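La chambre 49

Leen Chidiac monta au quatrième étage un peu après neuf heures, avec le chariot dont une roue tirait à gauche. Elle avait fait ce couloir tout l'hiver, puis on l'avait mise à la blanchisserie, puis on l'avait remise au couloir en juillet parce que deux filles étaient parties chez Pfister, l'hôtel d'en face, qui payait mieux les dimanches.

La 49 était au bout. Les clients en étaient à leur deuxième nuit et le carton accroché à la poignée demandait le ménage. Elle frappa, attendit, frappa encore, puis ouvrit.

Elle commençait toujours par le lit. À l'Oltside, la règle voulait qu'on commence par la salle de bains, mais Leen trouvait qu'une chambre au lit défait restait sale même quand le carrelage brillait. La couette blanche était roulée en boule, les oreillers étaient partis chacun de leur côté et il y avait du linge noir posé sur les draps.

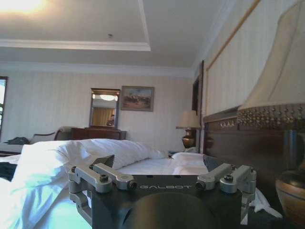
Que fait-on d'un vêtement que le client a laissé sur son lit ? On le plie une fois, on le pose sur le fauteuil ou au pied du lit, et on ne le range jamais dans une armoire.

Leen avait appris cette règle à ses dépens. Le premier mois, elle avait suspendu une robe dans une penderie, très soigneusement, et la cliente l'avait cherchée jusqu'à l'aéroport. La robe valait 300 euros, disait la lettre de réclamation. L'hôtel l'avait renvoyée par la poste et la gouvernante n'avait rien retenu sur la paie, mais elle avait gardé la lettre dans un tiroir et Leen savait lequel.

Elle posa sa pile de taies sur le chariot et se demanda par quel bout prendre la couette. Sa mère, à la maison, la secouait par la fenêtre. Ici les fenêtres ne s'ouvraient que d'une main. Il fallait la tirer vers le pied, attraper les deux coins, reculer d'un pas et laisser retomber. Si l'air passait bien dessous, elle se mettait en place presque seule. Sinon on recommençait, et on perdait du temps.

Le téléphone de service sonna dans sa poche. C'était la réception.

— Tu es dans la 49 ?
— J'y suis.
— Le monsieur demande si tu as vu une carte. Une carte de chez Clinow, avec un rendez-vous écrit derrière.
— Où est-ce qu'il l'a laissée ?
— Il ne sait pas. Peut-être dans le lit.

Elle dit qu'elle regarderait. Elle connaissait Clinow, comme tout le monde dans le quartier : une clinique avec une porte vitrée, à deux arrêts de tram. Les gens qui y allaient descendaient souvent à l'Oltside la veille et dormaient mal. On le voyait aux lits.

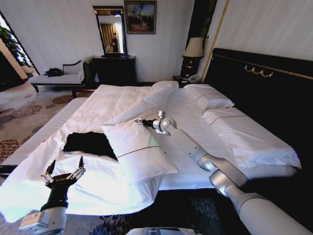
Elle chercha donc la carte avant de toucher au reste. Elle passa la main sous les oreillers, puis entre le matelas et la tête de lit, où l'on retrouvait d'habitude les boucles d'oreilles et les chargeurs. Elle souleva la couette par un coin et la replia vers le milieu. Rien. Elle se mit à genoux sur la moquette et regarda sous le lit avec la lampe du téléphone.

La carte était dans la couette elle-même, glissée dans l'ouverture de la housse, à l'endroit où un bouton manquait. Leen la sentit sous ses doigts en cherchant les coins. Elle était un peu cornée. Au dos, quelqu'un avait écrit lundi, onze heures, et en dessous, plus petit, à jeun.

Il était neuf heures et demie. Elle rappela la réception.

— Je l'ai. Son rendez-vous, c'est à onze heures. Il doit être à jeun.
— Il est au petit déjeuner, dit la réception.
— Alors va le lui dire.

Elle mit la carte contre le pied de la lampe, bien droite, et retourna au lit. Elle changea les taies, tendit le drap, attrapa la couette par les coins et recula d'un pas. Au deuxième essai, elle retomba comme il fallait. Puis Leen prit son seau et passa à la salle de bains.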